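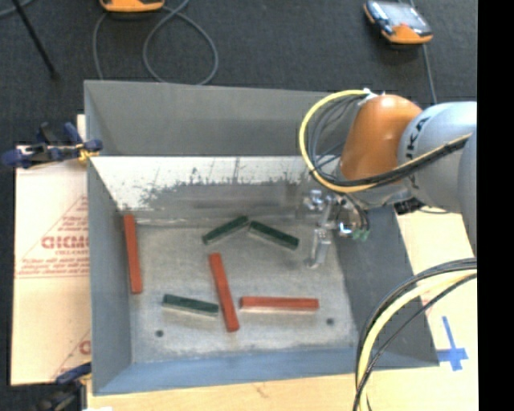
Red and green look the same to my dog, one reader wrote to us, so does that mean she sees everything in black and white?

No. Dogs see colors, but they see fewer of them than most people do. To understand why, you need to know a little about light and a little about the back of your eye.

What is color?

Sunlight looks white, but it is a mixture of many colors. When sunlight goes through raindrops, the colors spread out and you see a rainbow.

Things have color because of the light they send back. Sunlight falls on a ripe tomato. The skin of the tomato soaks up most of the blue and green light. The red light bounces off, and some of it goes into your eye. A leaf soaks up a lot of red and blue light and bounces back more of the green.

In a completely dark room there is no light to bounce off anything, so the tomato has no color you can see.

Inside your eye

Light comes in through the pupil, the black dot in the middle of your eye. It lands on a thin layer at the back called the retina. The retina is full of tiny cells that react to light. There are two main kinds.

Rods work well in dim light. They cannot tell one color from another. When you wake up at night and your blue blanket looks gray, you are using your rods.

Cones need brighter light, and they let you see color. Most people have three types of cone. One reacts most to short waves of light, which we see as blue. The other two react most to middle and long waves. Your brain compares the signals from all three and works out the color.

What about dogs?

Dogs have two types of cone. They can tell blue from yellow, but red and green are hard for them to tell apart. A red ball on green grass may be easier for a dog to find by smell. A blue ball stands out better.

Some people see this way too. It is called color blindness, and it is more common in boys than in girls. Most color-blind people still see plenty of colors. They may mix up red and green, or brown and green.

Try it yourself

You need six crayons of different colors and a room that gets dark.

1. Take the paper labels off the crayons and mix them up.
2. Turn the light down until you can only just see them.
3. Wait ten minutes for your eyes to adjust.
4. Put the crayons in a row and write down what color you think each one is.
5. Turn on the light and check your list.

Words to know

Cone: a cell in the eye that helps you see color.
Retina: the layer at the back of the eye that reacts to light.
Rod: a cell in the eye that helps you see in dim light.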